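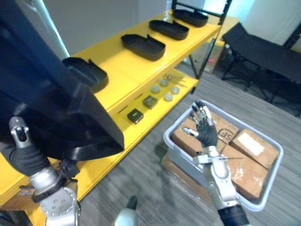
# About Felell

Felell tests robots that are sold as ready for work. We are a small independent shop in Arkidham, and we have been doing this long enough to be hard to impress.

The question people bring us is usually the same: can a machine take over the dull jobs yet? Moving trays. Sorting parts. Clearing a table, folding a towel, putting a box where it belongs. Our usual answer is "some of it, slowly, with a person nearby."

## How we work

We buy or rent the machine and give it chores. Every chore is run 200 times, and we change things between runs - the lighting, the spot where a tray sits, how full a bin is. Sales videos tend to show one good run. We publish all of ours, including the dropped parts and the long pauses.

So far we have logged nearly 2,000 hours of testing on shelf and bin work alone. Hands with fingers get most of the attention from buyers. We would like to see them earn it on a plain plastic tray first.

## What we don't do

We don't sell robots, take commissions or let makers edit a report. Two makers have stopped answering our emails, and we still test their machines.

## Where to find our results

Shop-floor reports come out under the Makuven name, and household ones under Baptiste. Both are free to read. The next Baptiste report, on laundry and dishes, is due in September. Expect a lot of towels on the floor.

If you run a small shop and have been quoted for a robot, send us the quote before you sign it.

Page last updated 2020-08-14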